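Small kitchen, one shelf: Elsa Söderlund on keeping less crockery

Elsa Söderlund has run the shared kitchen at Draltthorpe for almost six years. When she took it on, the cupboards held more mugs than anyone could use, and the worktop was where they all ended up. She talked to us about what she changed and what she left alone.

"People kept telling me we needed more storage," she says. "We had plenty. What we had too much of was stuff. I took four boxes to the charity shop in January and I've not been asked for any of it since."

What stayed was a short list: light blue cups, brown bowls, a few cloths and one low shelf that stands straight on the table.
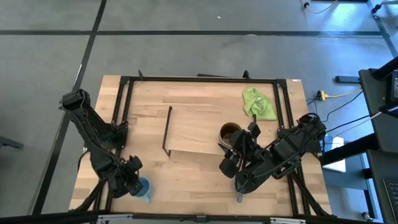 Cups, a brown bowl and the green cloth on the wooden table.

The shelf is a Stilteo, a plain board on a black metal frame. Söderlund bought it second-hand from Teófilo Palomino, who had used it under a monitor. He wanted to throw it in for nothing and she made him take four pounds.

"I'd looked at the Henao one as well, but it had a lip along the front. You can't wipe crumbs off a board with a lip. I don't know who designed that."

She is firm about what goes where. Cups in daily use go on the board, bowls stay down on the table, and anything chipped goes out the same day.
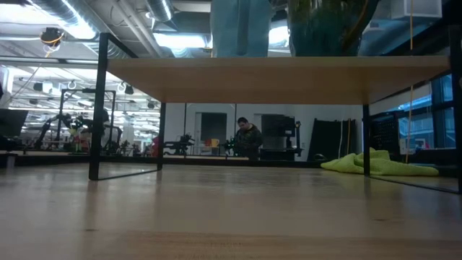 Cleaning is the part she has most to say about. She wipes the table down every evening with a damp cloth and then goes over it with a dry one, always along the grain. A raised shelf makes this easier than it sounds, as the legs are thin and the space below the board is open right through to the room behind, so a hand and a cloth go under without anything being moved. She oils the wood twice a year. "I used Vestix for a while and it left it sticky, so I went back to ordinary board oil. Thin coat, leave it overnight – that's all it wants."

The bowls took longer to settle on. She had white ones first and found they showed every mark from a spoon. The brown glaze hides that, she says, and she likes that the rims don't match exactly.

"They're heavy, mind. I wouldn't stack them high. Two, and then start another pile."

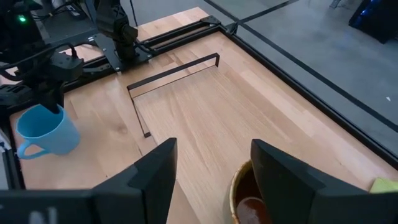

A light blue mug and one of the brown glazed pieces, with the low shelf passing beneath the brown one.

Would she add anything? A second shelf, perhaps, if Palomino has another to sell. She has also thought about hooks for the cloths, which tend to be left wherever the last person put them down.

"I've asked for hooks. I'm still waiting," she says. "In the meantime I pick them up."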